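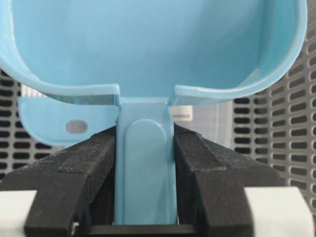 Lorna Pangilinan's view, sent in before the first version was even finished, was that a table of kitchen measures is a waste of everyone's time, that a cup is a cup, and that anyone who cares should buy a scale. She may be right about the scale. The rest of this file is a long way of disagreeing with her about the cup.

Marwat: a table of household measures and what they hold

What is in it

One file, marwat.csv, with 200 rows. Each row is one filling of one measure with one dry ingredient, leveled and weighed. There is also a short file, measures.csv, that lists the cups, scoops and spoons themselves, with the volume claimed by the maker where there was a claim to copy down.

Columns in marwat.csv

measure_id: matches the first column of measures.csv
ingredient: flour, sugar, rice, oats, salt or cocoa
method: spooned, dipped or poured
grams: weight after leveling, container subtracted
weigher: initials
note: free text, often blank

Columns in measures.csv

measure_id
kind: cup, scoop or spoon
claimed_ml: blank means no claim, and it does not mean zero. Please stop reading it as zero.
water_ml: how much water it held when filled to the rim

Why it exists

Recipe sites hand out conversion charts as if they came down from a mountain. Follow one back to its source and you tend to land on another chart. I wanted numbers where I knew who did the weighing and what they did it with. I am not convinced the result is better than the charts. It is at least possible to check.

How it was done

Enikő Farkas and Jouko Kemppainen did most of the weighing, in two kitchens, with two scales of the same model. I did the remainder. Leveling was done with the back of a table knife. Dipped means the measure was pushed into the bag and lifted out. Spooned means it was filled with a separate spoon and not tapped. Poured was used for rice and sugar only.

We did not control humidity. People who say they controlled humidity in a home kitchen should be asked how.

Row 111

Row 111 is a cup of oats that weighs more than any cup of oats should. Jouko stands by it. I think the scale was not set back to zero. It stays in, with both opinions in the note column, and you can drop it if you like. If you do, please say so wherever you publish.

Things I do not trust

The cocoa rows. Cocoa clumps, and the three of us broke up the clumps in three different ways.

The salt rows under 2 grams. The scales were never meant for that, and the last digit is mostly decoration.

My own dipped flour. I pack it down without wanting to, and after October I tried to correct for this, which probably made me pack it too little. The weigher column lets you leave me out.

The claimed volumes. A few measures have two markings that do not agree with each other — in those cases I copied the metric one and left it alone.

What it should not be used for

Medicine. Baby formula. Pet medicine. Settling an argument about a family recipe, which it has already been used for once, badly. It also says nothing about liquids other than the water in measures.csv.

Someone asked if the file could be used to rate brands. No. There is one of nearly everything in it, and one scoop does not tell you how a factory behaves.

Missing values

Blank means it was not recorded. There are 40 blank cells in claimed_ml and grams taken together, and I would sooner leave them blank than fill them with averages. An earlier copy going around under the name Skukden has those cells filled in. I don't know who filled them or with what, and the numbers look too smooth to me. Use the one here.

Changes

Second version: weigher column added, one spoon removed after Enikő found that its bowl was bent.

First version: should be thrown away.

Corrections

Send the row number, what you think is wrong, and how you found out. "It seems high" is fine as a start — I have sent that message to people myself — but weigh something before you send the second one. Tyyne Sjöberg goes through the messages at the end of each month and I get whatever she can't sort out.

Terms

Free to use and change. Keep the weigher column in any copy you pass on.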